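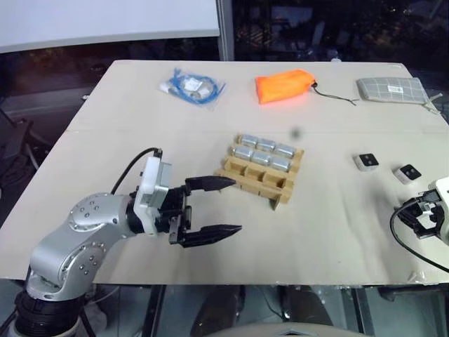

*The left arm lined up on the wooden tray, six metal canisters in two rows of three.*

# Grasari two-arm bench kit: a long-term review, with one fault you should know about

I have been meaning to write this since October, and I kept putting it off because I wanted to be fair. I like this kit very much. I have also had one of its grippers let go of things it had no business letting go of, and I think anybody considering the Grasari ought to hear both halves of that before they spend the money.

First, what you get for it. There are two arms, left and right, with a two-finger gripper on each, a controller, a stop button on a long lead, and the Musden software that ties it all together. I paid 1,242 for the pair from Oston, which seemed like a lot until I priced the alternatives, and then it seemed like a gift. My job for it is a humble one: picking small metal canisters off a slatted wooden tray, setting them down somewhere else on the table, and putting them back again. I run a small evening workshop for adults who would like to learn a little automation without going back to school for it, and pick-and-place is where everybody starts.

Setup took me one long afternoon and a pot of coffee. The manual is better than most (somebody there likes writing, bless them) and the calibration routine is almost pleasant — you guide each arm to a few points on the table, press a key, and the software works out the rest. The joints move smoothly and the whole thing is quiet enough to talk over, a real blessing when you are trying to teach.

Now for the trouble.

The fault showed itself one evening in the middle of a perfectly ordinary run. The left arm picked up a canister, lifted it, swung toward the drop point, and partway there the fingers simply opened. The canister hit the table, rolled off, and landed a few inches from Consuelo Lozano's foot. She is a very calm woman and she picked it up and handed it to me. I pressed the stop, looked at the screen, and saw no error at all. As far as Musden was concerned, the gripper was still closed and everything was lovely.

I ran it again and it behaved. I ran it another dozen times and it behaved. So I did what I suspect many of you would have done and told myself I had bumped something. That was a mistake, and I'd like to own up to it. The next evening it dropped another one.

After that I started keeping a proper log. I set the left arm going on a loop of 1,000 picks, with the table cleared of people and me sitting well back with a book, and it dropped the canister on 3 of them. You may say that isn't many. But the first of those came at pick 222, long after I would have stopped watching closely, and each time the software went right on as though it was carrying something. It moved to the drop point with nothing in its fingers, opened them politely, and went back for the next. The right arm did the same loop with no drops.

The cause was the cable. Each gripper gets its power and signal through a black cable that goes into the wrist, with a generous loop of slack so the arm can move freely. On my left arm the plug wasn't seated quite all the way. When the wrist turned far enough in one direction, the loop pulled on the plug, the gripper lost its connection for a moment, and when it came back it went to its startup position. The startup position is open. I want to repeat that for anybody skimming: **if the gripper loses power and gets it back, it opens, whatever it is holding.** Musden doesn't check the finger position again afterward unless you ask it to.

With a little canister, that's a nuisance and a noise. With anything heavy, sharp or breakable I would call it a safety problem, and I don't think it belongs in a product sold for classrooms.

I wrote to Oston, who passed me along to Grasari, and to their credit I had an answer inside two days from a real person who had clearly read my log. They sent a replacement cable with a locking collar, free of charge, and told me where to find the setting that makes the software confirm the grip before each move. It's called "verify hold," it is three menus deep, and it is off by default. I asked them to please turn it on by default. They said they would pass that on — we'll see.

With the new cable and the setting switched on, I repeated the full loop and had no drops. I then pulled the power to the gripper on purpose, with a folded towel underneath, and this time the arm stopped where it was and put a message on the screen. The fingers still opened, mind you. The setting stops the arm from carrying on; it does nothing to keep hold of the load.

If you already own one of these, here is what I'd do this evening:

- Push the plug at each wrist until it clicks, then tug it gently.
- Turn the wrist through its full range by hand, power off, and watch whether the loop goes tight.
- Switch on "verify hold" for both arms.
- Keep feet and fingers out from under whatever is being carried.

A friend uses the Priedītis arms for much the same work, and those hold their grip when the power goes. They are also louder and fussier to calibrate, and I didn't enjoy my afternoon with them nearly as much. For lifting anything you'd mind dropping, though, I would choose them.

For light practice work I still recommend the Grasari, provided you get the locking cable. Ask for it when you order. Mine came in a plain envelope with a handwritten note, and it took me five minutes to fit.

**Four stars out of five for the arms, two for the cable it shipped with.**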